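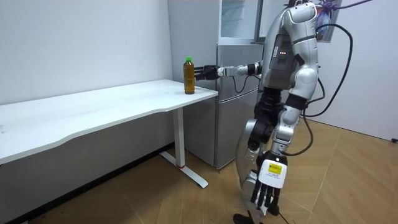 Slide 1. Bottle on the desk.

Warm-up talk, Perkmont coaches, Sunday. Say thanks to Tülin for the room.

Start with the question from last time: how long should a warm-up be? My answer is 8 minutes for adults, a bit more for the morning group. Berkay runs 5 and adds it back in the first drill -- fine with me.

Static stretching goes at the end. Pause for hands here, Catalina will disagree.

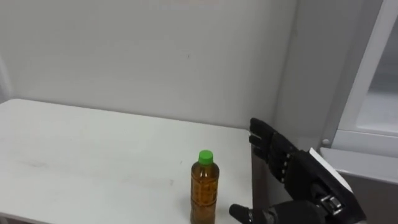
PART 2: RUNNING GROUPS

Our Brosholm class had 21 people and one line for the ladder. Almost half the time was waiting. Split into pairs, skip the ladder, use side shuffles across the width of the gym.

Show the shuffle -- knees soft, feet don't cross. Ask Eylül to demo the slow version.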